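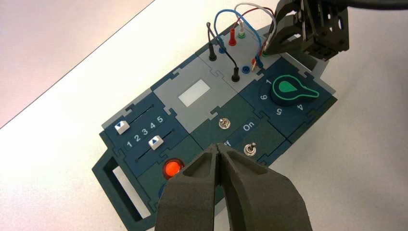

The task board between the two grippers, with the slider panel at left and the probe panel at right.

Silvana Bittencourt leads the planning software group at Roltach, where two-arm manipulation is tested on a modular electronics board of sliders, switches, a knob and test leads. She spoke with the Hemwood newsletter on 12 Feb 2026 about Ondmont, the group's task planner.

Ms. Bittencourt explained that the planner does not store a fixed sequence. "Each panel is described by what has to be true when the work on it is finished," she said. "The order is worked out when the run begins, and it is worked out again if a step fails."

Much of the past year went into coordination between the arms. The first release locked the whole board whenever one arm moved. The current version reserves only the space an arm is expected to pass through, and it replans every 600 milliseconds.

Asked which part remains hardest, she named the leads. "A switch stays where you left it. A wire moves when you touch the one next to it, and our model of that is still crude."

Her colleague Cauã Falcão maintains the test suite, which holds 392 recorded runs. A change to the planner is merged only after it has been replayed against all of them. Mr. Falcão said that 26 runs still end in a timeout, most of them during probe placement. "We read those logs first," he said.

The group intends to release the replay tool to its partners at Meireles before the planner itself.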